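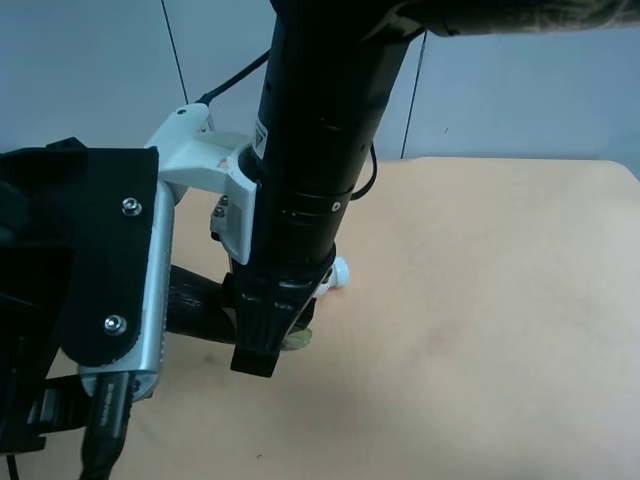 Filed under: Robot Club / How We Do It

We use cookies to remember your settings and count visits. By staying on this site you agree to our cookie policy. OK

Building a pick-and-place challenge for your club
Posted June 3, 2018

A few people wrote in after our last post wanting to know how we set up the sorting challenge, so I'm finally sitting down to type it out. I help run the high school arm club with Indira Salian, and we've been doing this one since last year. It's my favorite thing we do! (Indira prefers the line followers. We don't discuss it.)

You need one arm with a gripper, a table that doesn't wobble, and a few things from somebody's kitchen or bathroom shelf. You do not need a fancy kit of foam blocks. We bought one and it's still in the closet.

1. Check the bracket before you turn anything on

Our bracket is white plastic and it clamps around the black cylinder of the arm. Put a hand on it and try to twist it. If it moves even a little, tighten the screws now, with the power off, and then twist again. We lost an entire afternoon to a loose clamp and blamed the code the whole time. Poor Nandini Hegde rewrote her grip routine twice before somebody bumped the thing with an elbow and found the real problem.

While you're down there, follow every cable with your finger and make sure it has slack. Then move the arm through its full range slowly, by hand if yours lets you, and watch for anything pulling tight.

2. Find your table height

Bring the gripper down until it's just above the tabletop and save that spot. We call it "floor" in the code. Nothing is ever allowed to go lower than floor, and the students write that limit in before they write anything else. We run at 30 percent speed for the first few sessions, and honest to goodness you won't miss the other 70.

3. Pick objects that don't act alike

This is the fun part. You want things that need different grips, so the kids can't write one routine and call it done. A tall bottle standing up is pretty friendly, but tap it too high and over it goes. A bottle on its side wants to roll. And then you throw in a vegetable, because a vegetable is never the same width all the way along, and the team that measured only one end finds out fast.

Give them lots of room between objects the first time. You can crowd them together later when everybody is feeling cocky. 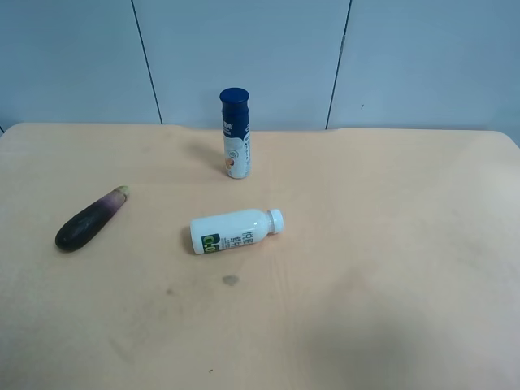
Two bottles and an eggplant, spread out the easy way.

4. Write down the start positions

Before each run, somebody sketches the table on paper: what's where, which way it points, standing or lying down. A phone photo works too, but the sketch makes them look harder. If you skip this you'll have two teams arguing over whether the bottle cap was facing the wall, and you will be the judge, and you will not enjoy it.

5. Keep scoring simple

Ours goes to 50 points. A clean pick is 10, a clean place is 10, and the rest is for the logbook, which I read every word of. Dropping something costs you nothing the first time. Touching the arm while it's moving ends your run, no exceptions, even if you're a senior, even if you were "just fixing it."

6. Let them fail for a while

Team Tirura tried to grab the eggplant by the stem for most of one session. I sat on my hands. They worked out a grip near the middle on their own and were SO loud about it that the teacher next door came over to look. Team Rivley went slower and logged everything, and their notes are now what I hand to new members.

If your arm keeps missing by the same amount in the same direction, go back to step 1. If it misses in a different direction every time, go back to step 4 and check that people are putting things back where the sketch says.

We'll run it again in July with a closed box as the drop spot, and I'll post the score sheet once Indira has fixed my math.

Recent posts
- Wiring the Luneo sensor board without crying
- Logbooks: what I look for
- Our club budget, all 800 dollars of it
- Meet Team Pai
- Summer sign-up is open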